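Do those "flower fresh" sprays do anything for dried arrangements?

Posted in Home & Crafts

kurian_fan43
I sell dried and artificial flower bunches at a local market and I'm getting tired of claims I can't check. A rep for Plendeo told me their sealing spray stops dried stems from shedding "for years." A can costs $43. I bought one in November, did half my stock, left the other half alone, and I can't say I see a difference. Grasses drop bits either way. Has anyone tested this properly, or is it hairspray with a nicer label? I'd also like to know if it matters what vase they go in. I use small pale ones, and people keep telling me a narrow neck "protects" the stems. Protects them from what?
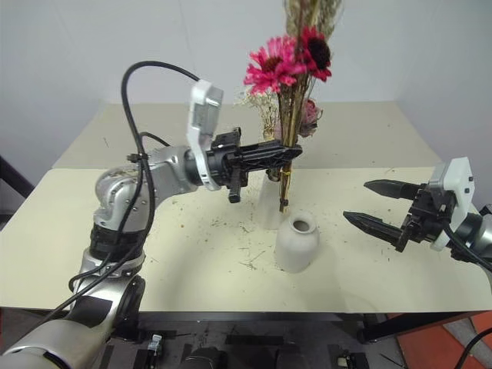
My other worry is dust. The artificial ones can be wiped, but the dried ones fall apart if you look at them wrong. I'd rather not spend another $43 to find out the second can is the same as the first.

4 replies hidden by moderator (selling)

Saranya Raju
I doubt anyone has tested it the way you mean. I asked Plendeo for their numbers and got a leaflet that said 1,000 happy customers, which tells you how many people bought it. Happy compared to what?

For what it's worth, I've used cheap unscented hairspray on pampas and bunny tails. It holds the fluff for a while. Then it gets a bit sticky and grabs dust, so you've swapped one problem for another. Keep it well away from candles. Strawflowers I leave alone completely.

On dust, use a hair dryer on the cool, low setting, held at arm's length, outdoors if you can. Skip the feather duster. It snags.

The narrow neck thing is mostly about looks. A tight opening keeps the stems from flopping out to the sides. But a small vase under a tall bunch will tip if somebody bumps the table, so put clean gravel or sand in the bottom. 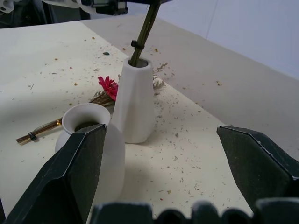 Last edited June 7, 2026 | Page viewed 308 times

I should add that sun does more damage than shedding ever will. If your stall is in full light all day, the color goes first, and I don't believe any can that says otherwise.

muvport_mike
just buy the Jestitix one, works great, never had a problem

kurian_fan43
Works great on what, though? Which flowers, and how long ago did you spray them?

muvport_mike
roses mostly. did them last week

Saranya Raju
Then check back in a year. Roses barely shed in the first week with nothing on them at all.

kurian_fan43
Thanks, I'll try the gravel and the cool dryer, and I'm leaving the rest of the can on the shelf. If I do test again I'll tag the bunches this time, because I mixed up two of them and that didn't help.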